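Threads > City > Zoning and land use

Home Latest Threads Saved About

Kauko Sjöberg

1/ The zoning board of appeals heard the Raltolau parking case last night. I sat through all of it, so I'm putting my notes up while they're fresh.

2/ Quick background. Raltolau is the old cold storage building at the foot of Ferry Street. The owner, Hirkorico, wants to turn it into 34 apartments with two shops on the ground floor. The housing itself is allowed by right. That part was never up for a vote.

3/ What Hirkorico needs is a variance on parking. The code asks for one space per apartment, plus one for the shops. That comes to 35. The plan shows 2, both in the loading bay on the alley side.

4/ So the whole evening was about 33 missing parking spaces. If you came to talk about the brick or the windows you were told, politely, that it was the wrong night.

5/ Hirkorico's lawyer argued hardship. The building covers nearly the entire lot, and the ground floor slab sits on old timber piles. Digging a garage under it would mean rebuilding the foundation. Their engineer's letter is in the packet and it's short. Read it if you can.

6/ The opposition is mostly from Jaltenura, the co-op next door. They filed a written objection in November and brought their own attorney. Their main point is that the hardship is self-created. Hirkorico bought the building knowing what was under it.

7/ That's a real argument and the board took it seriously. Under our code you can't get a variance for a problem you made yourself. The question is whether buying a building with bad piles counts as making the problem. The board's counsel said past decisions go both ways.

8/ There's also the 766-foot rule. A building within 766 feet of a public garage entrance can lease spaces there in place of building them. It's an odd number. It came out of a map amendment years ago and was drawn to reach one particular hotel.

9/ The Peixoto garage is the nearest one. Hirkorico measures from the corner of their lot to the garage's side door and says they're inside the line. Jaltenura measures from the front door of Raltolau to the car ramp, and by that measure they're outside it.

10/ The code says "entrance" and doesn't define it. The board asked the planning department for a written reading. The planner who was there wouldn't give one on the spot, which I thought was fair.

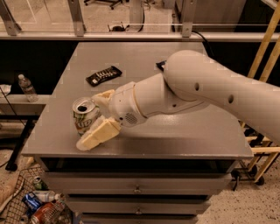

11/ Elsa Pelkonen replied that the distance fight misses what worries people on her block. Even if the lease is allowed, she wrote, it can be dropped after a year, and then the cars end up on Ferry Street for good. She wants the lease recorded against the deed.

12/ That came up at the hearing too, late in the evening. One board member asked whether a lease could be made a condition of the variance. Counsel said yes, and that the term could be set by the board. Hirkorico's lawyer said her client would accept ten years. Jaltenura's attorney said he'd want to see it in writing first.

13/ Public comment was split. People who rent nearby mostly spoke for it. People who own and park on the street mostly spoke against. A few speakers wanted the board to order affordable units, and the chair explained that it has no power to do that in a variance case.

14/ One thing I hadn't known. The curb in front of Raltolau is still marked as a truck loading zone from the cold storage days. If the building goes residential, the city could turn most of it back to ordinary parking. Public works would decide that, and public works wasn't in the room.

15/ The Jaltenura objection also mentions light and air on their north side. The chair struck that section from the discussion. Raltolau isn't getting any taller — the plan stays inside the existing walls and roof — so there is nothing there for the board to rule on.

16/ My own view, for what it's worth. The pile argument is strong for an underground garage and weaker for everything else. I'd grant the variance with the lease attached and recorded. I'd also fix the word "entrance" in the code before the next case, whoever it helps.

17/ No vote was taken. The board kept the record open for written comments and put the case over to its next meeting. Comments go to the board's clerk and need your name and street address. Emails to individual members don't get into the record.

18/ The packet is at the clerk's counter and on the board's page under pending cases. The engineer's letter comes right after the floor plans. The two distance maps are at the back, and it helps to look at them side by side.

19/ Correction to 6: the co-op filed its objection through its managing agent, and the attorney signed on later. Thanks to the two people who wrote in.

Contact | Copyright | Back to top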